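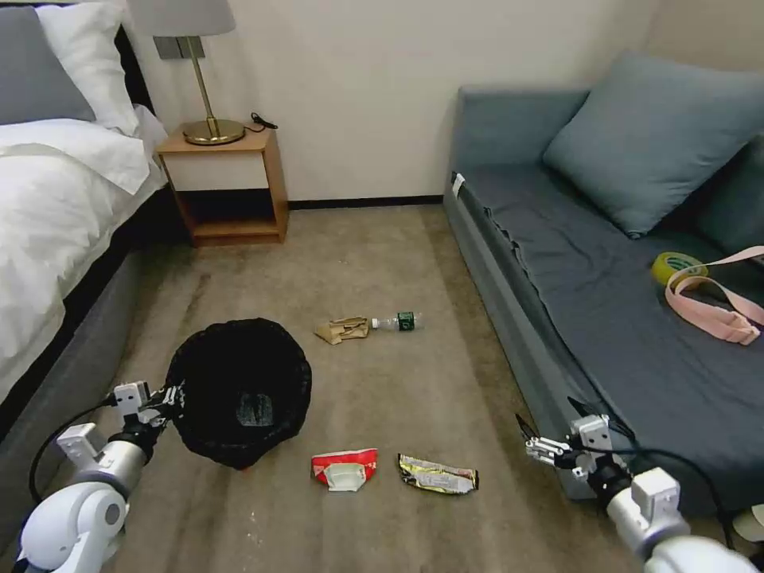
Small bedroom with a sofa in it - keep the sofa or lose it?
Posted by grakinmont_lise, Saturday morning

I have wanted a bedroom with a proper sitting spot since I was a kid sharing bunk beds, and now I finally have one and I love it so much I can't be sensible about it! The bed goes on one side, the sofa goes on the other, and there's a strip of carpet between them where I do everything: stretch, sort laundry, wrap presents, drop things. My husband thinks the sofa should go and we should have a dresser there like normal people. I say the blue-gray against the cream wall is the best thing in the house and I'd sooner give up the bed. The only other furniture is the little light wood nightstand with the brass lamp on it, tucked in between the bed and the back wall, and I'm keeping that too. So what I need from you all is help making the room work as it is. Three things bug me. The cover on the sofa seat wrinkles up no matter what I do. The lamp cord sits in a coil behind the lamp and drives me up the wall. And the floor! Whatever gets dropped in that room ends up right in the middle of the carpet.

Lise Zacharias

----

Sowmya R. wrote:

Keep the sofa!! I had one in my room in my last apartment and I still miss it. Reading in bed makes me fall asleep in four pages, but on a sofa I can get through a whole book. Also it's where you put your socks on. People who have never had a place to sit and put their socks on don't know what they're missing.

For the cover, try the pool noodle trick. You cut a noodle to the depth of the seat, lay the cover over it, and push the whole thing down into the gap at the back. Foam pipe insulation from the hardware store works too and it's thinner. Mine stayed put for a good week at a time with two kids climbing on it.

----

ajith_shenoy wrote:

I'm going to be the bad guy and side with the husband. A sofa in a bedroom turns into a shelf. I know because we had one, and in the end you couldn't see it for the stuff. Even in yours there's a roll of tape on the seat. It starts with tape!

A dresser has drawers. You can close drawers.

----

grakinmont_lise wrote:

Ajith, the tape is because I was in the middle of a project! So is the pink strap. They have a home, it's a shoebox in the closet, and they go back there most nights.

OK, some nights.

Sowmya, I've never heard of the pipe insulation, I'm going to get some this afternoon. Do you tuck the sides as well or only the back?

----

Sowmya R. wrote:

Back first, then sides, then smooth it toward you with your forearms. If you do the sides first you just chase the wrinkle around. And if the cover is a lot bigger than the seat, fold the extra under at the front before you start.

----

Gopinath Chettiar wrote:

Lovely room, and I like the white bedding hanging down over the dark base. We did the same thing with ours and it makes the bed look twice as generous.

The cord is a ten minute job. Wind the slack in a figure eight, put a hook-and-loop tie around the middle, and stick an adhesive clip on the back edge of the nightstand top so it hangs down behind. Don't wind it super tight and don't pinch it between the furniture and the wall. If yours has that open shelf under the top you could also tuck the bundle in there, at the back, but then you'll see it from the bed.

On the floor question, put a second wastebasket in there. One bin by the bed isn't enough, you want one within throwing distance of where you sit. I went years without one in the bedroom and was always carrying wrappers to the kitchen, or not carrying them.

----

piden_sree wrote:

Seconding the wastebasket. My wife and I have one at the end of our couch and the difference was kind of amazing. We also have a rule that nobody leaves the room with empty hands. It annoyed me for the first month and now I do it at other people's houses.

Where I don't agree with Gopinath is the shelf. I'd keep it clear for the book and the glasses. Cord behind, always.

Also Lise, do you vacuum under the sofa or does it sit too low? On our carpet I pick up by hand first, anything bigger than a fingernail, and then do the slow pass with the vacuum, one direction, then across. Beige carpet is pretty forgiving between times. We had dark green in our place on Mollum Road and every thread showed.

Sreekumar

----

grakinmont_lise wrote:

It's low but I can get the flat attachment under it if I lie on my stomach. I've found an earring and 40 cents that way, so it pays for itself.

A second wastebasket is such an obvious answer that I'm a little embarrassed. Any thoughts on where? I don't want it next to the bed.

----

Gopinath Chettiar wrote:

Sofa end, the side closest to where you wrap things. Get one with a bit of weight so it doesn't tip over on the carpet. Ours is a 20 quart with a plain rim.

----

ajith_shenoy wrote:

I still say dresser. But if it has to be a sofa, then fine, give it one rule: clear the seat before lights out. Takes 30 seconds. If it takes longer than that, you have a shelf.

And two big cushions is plenty. Please don't buy more cushions.

----

Sowmya R. wrote:

Buy more cushions, Lise! One in a mustard or a rust would look wonderful against that blue.

----

ajith_shenoy wrote:

This is how it happens.

----

grakinmont_lise wrote:

Update from this evening! I got the pipe insulation and did back, sides, forearms, and the cover is flat as a board. I sat on it for an entire movie and only one corner popped up. The cord is wound up and clipped behind the nightstand, and I keep walking in just to look at it not being there. The carpet has been picked up and vacuumed both ways like Sreekumar said.

No second wastebasket yet, they only had ones with swing lids and I know I'd miss. I'll try the other store next week.

My husband sat down on the sofa to take his shoes off and stayed there for an hour, so I'm calling that a vote. Rust cushion, Sowmya, or mustard?

----

Sowmya R. wrote:

Rust! And post it when you get it!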